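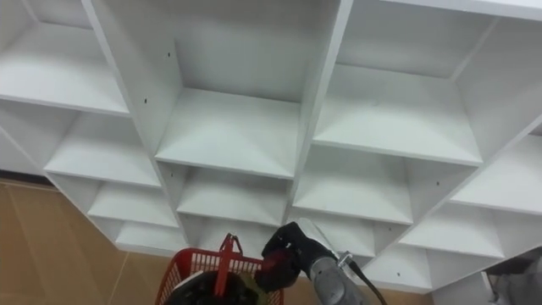

The open shelving in the Hanrahan activity room. Each compartment has a flat floor, side walls and a back panel.

Interview: Fionnuala Fitzgerald on Shared Storage at the Hanrahan Center

Facilities and Programs Newsletter, July issue

The activity room on the ground floor of the Hanrahan Center is used by a preschool playgroup in the morning, an adult craft program after lunch and a tutoring service in the early evening. Until this spring each group kept its materials in a separate locked cupboard along the corridor. Under the revised room plan, the cupboards have been retired and the groups share white open shelving inside the room itself.

Fionnuala Fitzgerald, Program Coordinator at the Center, was responsible for the change. She spoke with the newsletter in her office shortly before the afternoon session.

Ms. Fitzgerald said that the corridor cupboards had been a concern from the time she took up her position. They narrowed the passage to the rear exit, and staff spent a good part of each changeover carrying boxes back and forth. "The playgroup leaders told me they were losing roughly 7 minutes at each end of the session," she said. "When a session is short to begin with, the families notice."

Two systems were considered. The first, from Horum, had sliding doors and adjustable shelves. The second, the Mondska unit that was eventually selected, is an open grid with no doors of any kind. Ms. Fitzgerald acknowledged that the decision was not unanimous. Several of the craft instructors preferred doors, on the grounds that yarn and paper are seldom attractive when stored in the open.

"I understood the argument, and I still do," she said. "But we had doors in the corridor for years, and what went behind them stayed behind them. We found glue in there that had set solid. I wanted a person to be able to stand in the room and see what we own."

The choice was also influenced by the age of the youngest users. Children in the playgroup are expected to help put away what they have taken out, and Ms. Fitzgerald wished them to be able to do so without opening anything. She mentioned the rounded front edges of the panels as a point in the unit's favor. The older Skurton bookcases in the reading room have square corners, and these have had to be fitted with foam strips that the children pick off.

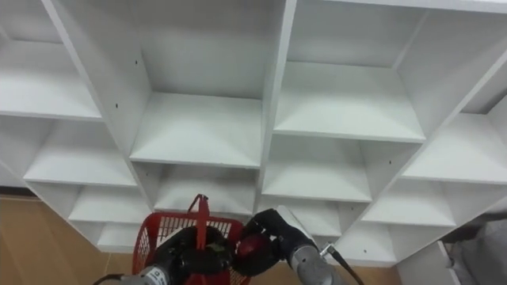
Assembly and placement were carried out by the Center's own maintenance staff over 2 afternoons. According to Ms. Fitzgerald, most of that time was spent on deciding where the unit should go. The wall nearest the windows was ruled out at an early stage, as the craft program depends on daylight at the long tables. The wall beside the sink was considered and then rejected for fear of splashing. The present position leaves a clear path from the entrance to the tables and can be reached by staff from both ends of the room.

Asked whether the small holes in the panels would be covered, Ms. Fitzgerald said that she had received the same question from a number of parents. Plastic caps have been requested, but she does not regard the matter as urgent. "I would like it to look finished," she said. "It is on the list, after the blinds."

The allocation of compartments proved to be the more delicate part of the work. Each of the groups submitted a written request, and the total came to considerably more space than was available. Ms. Fitzgerald asked the groups to bring their materials into the room on a single afternoon and to sort them on the tables before anything was assigned. A large quantity of dried-out markers and incomplete puzzles was discarded. The tutoring service, which had requested 7 compartments, settled for 6 after its workbooks had been sorted by grade.

"People ask for space according to what they have always had," Ms. Fitzgerald said. "I asked them to show me what they had used since the new year. It was a fairly quiet afternoon after that."

The lower compartments are reserved for the playgroup and the upper ones for the adult programs. Scissors, needles and craft knives are not kept on the open shelving at all and remain in the staff office, where they are signed out by the instructor.
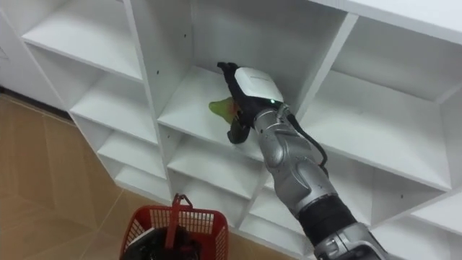 Daily upkeep of the room is governed by a one-page procedure, which Ms. Fitzgerald drafted with the playgroup leaders. Every session ends with the return of materials to their assigned places, and anything whose place is unknown goes into a basket. The red plastic basket on the tiled floor below the shelving serves this purpose, and it is the responsibility of the last group of the day to see that it is emptied. Ms. Fitzgerald said that the choice of a bright color was deliberate, as an earlier gray bin had been overlooked for weeks at a time. Items that are not claimed by the end of the month are taken to the front desk.

The shelves are also cleared completely and wiped down between terms. Ms. Fitzgerald described this as the one requirement on which she is not prepared to compromise. Bare shelves, in her view, give each group an opportunity to reconsider what it puts back, and they allow staff to check the panels and fastenings properly.

Reaction from the groups has been mixed but generally favorable. The playgroup leaders report a faster changeover. The craft instructors have asked for lidded boxes for their yarn, and a first set has been approved. The tutoring service has asked that its workbooks be moved one row higher, out of reach of the morning's younger visitors, and this request is under review.

Ms. Fitzgerald hopes to extend the arrangement to the reading room once the Skurton bookcases are due for replacement. She would not be drawn on a timetable. "I would like to see a full winter in this room first," she said. "Winter is when the coats and boots come in, and we have not settled where those are going to go."

Groups wishing to request a change to their allocated compartments may do so in writing at the front desk.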